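Search stories Search Go

The Dresser Race

Kojo Quansah had 500 meters of the river left to row and he was laughing so hard he could barely hold the oars.

"Stop it!" yelled Aba Sarpong from the back of the boat. "You're going to tip us in!"

"I can't help it! Look at them!"

Behind them the two brothers from the Flevusell ferry had got their boat turned sideways again, and the older one was standing up and giving orders to the younger one, who had quit rowing to eat a mango. Everybody on the bank was shouting advice. Kojo's aunt was shouting the loudest, and none of it was about rowing.

It was the first time Kojo and Aba had been in front in four years of trying. Four summers of coming in soaked and last, or soaked and next to last, and walking up to the Appiah landing with their shoes squelching while the drummers played for somebody else. And now the water in front of them was wide open and brown and shining, with only a heron on it, and the heron was leaving.

"Left side," said Aba. "Left, left, left. There's the sandbar."

"I see it."

"You said that last July."

He pulled left. The boat slid past the sandbar so close that he heard it whisper along the bottom, and then they were in the deep part where the current picks you up and carries you like a parcel. Oh, he loved that part! He had loved it since he was small enough to sit between his grandfather's knees and be told not to touch anything.

His grandfather had won this race in a boat he built himself. The prize that year was 1000 in cash or a dresser, winner's choice, and the old man looked at the money for a long time and took the dresser. His wife didn't speak to him until the Sunday after. Then she put her good cloths in the top drawer and never let anyone else open it, and she kept it polished till the day she died.
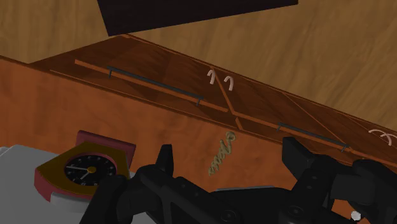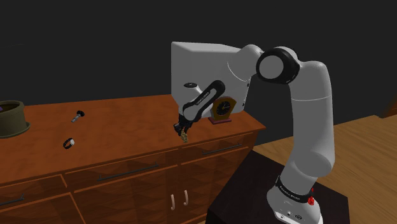 Kojo thought about that dresser while he rowed. It had gone to a cousin in Plaltel and then, in a bad year, the cousin had sold it, and the whole family still talked about it the way other families talk about a lost ring. He could have drawn it with his eyes shut – the warm orange wood on the front with the soft streaks in it, and the top gone darker and redder, with that slanting pattern he used to trace with one finger until his grandmother caught him at it. When he was six he believed the pattern was a map of the river. He had even found the sandbar on it.

"Are you rowing or dreaming?" said Aba.

"Both!"

"Well, row a bit more and dream a bit less. They've put the mango down."

He looked back. They had put the mango down. The younger brother had arms like fence posts, and now that he was using them the ferry boat came on with a great hiss of water at its nose. The crowd had seen it too. The noise ran along the bank beside them, kids and dogs and bicycles, all the way up to the old Truvwood sawmill where the last bend begins.

"How far?" Kojo gasped.

"300. Don't talk."

He didn't talk. He pulled until his hands burned and the sky went white at the corners. Aba had started to sing, a silly song about a goat that wouldn't cross a bridge, and she sang it fast so he would have to row fast, and then faster, until the poor goat had crossed and come back so many times it must have been dizzy. The hiss behind them got louder. He could hear the older brother breathing. He could smell mango.

Then the bow bumped wood, and somebody's hand came down and grabbed the rope, and the drums started.

"Who got it?" he said. "Aba, who got it?"

She didn't answer. She had both hands over her mouth. On the landing his aunt was hugging a man she had not spoken to in years, and the drummers were looking straight at Kojo and grinning, and they were playing his grandfather's song.

He climbed out on legs like string and fell flat on his face in the warm mud, and he lay there listening to every single beat of it.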